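Uma tarde com os braços da Direr

Em abril, a Direr abriu ao público o seu laboratório de Skarngate, um antigo armazém a 2 quilómetros do porto. Inscreveram-se 119 pessoas, recebidas em grupos durante a tarde. Cada visita durava 30 minutos e começava junto à mesa das canecas, onde dois braços trabalham com um suporte de madeira e uma caneca de interior amarelado.
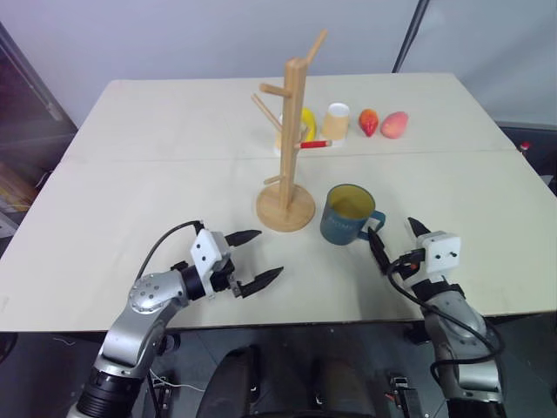

A tarefa

O objetivo é pendurar a caneca pela asa num dos pegos do suporte. Parece simples, mas a asa tem de ficar voltada para o lado certo e a pinça precisa de espaço para fechar. A banana, o morango e os copos de papel mudam de lugar entre ensaios, para que o programa não decore a mesa. A Direr já registou quase 800 ensaios.
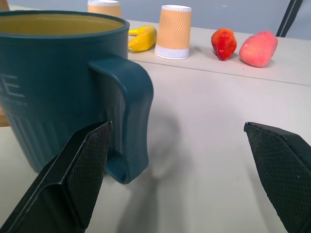
O software de controlo foi escrito com a Ehlers, que tem escritório em Cirnden e trata também da calibração. As duas empresas dividem os custos e publicam os resultados uma vez por ano.

As perguntas dos visitantes foram sobretudo práticas: quanto custa um braço, quanta energia gasta, se serve para uma cozinha.

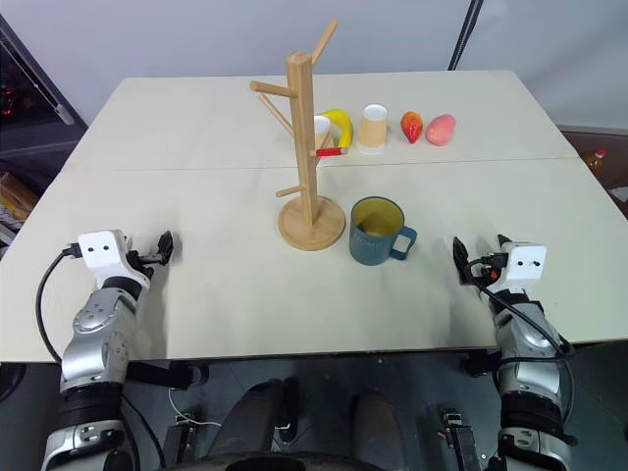

Quanto à cozinha, a resposta da equipa foi prudente. Por agora o trabalho fica no laboratório, com uma caneca de cada vez. A próxima tarefa prevista é arrumar pratos num escorredor, e a Direr conta mostrá-la na visita seguinte.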